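Slide 4. Small guesthouses and the listing sites

Good afternoon again. I will speak slowly, please stop me if something is not clear.

Our guesthouse in Drosholm has two floors and a breakfast room. We were on Trovine for 32 months. In this time the page was opened 3179 times, but almost all bookings came by telephone.

(pause, drink water)

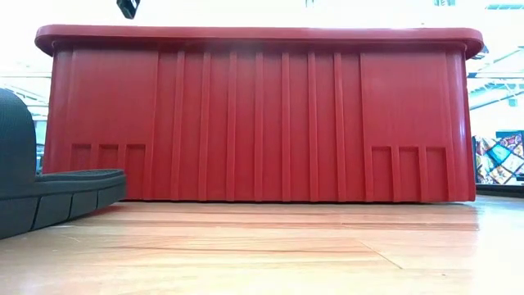
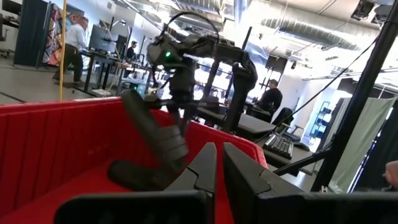

Arnulfo Marulanda wrote to me after the April talk that the telephone bookings prove nothing, as many guests find the house on the site first and then call. He asks every caller where they saw the name. I accept this point. We did not ask.

Next slide: what to write in the room text. Say if breakfast is included. Say where to park.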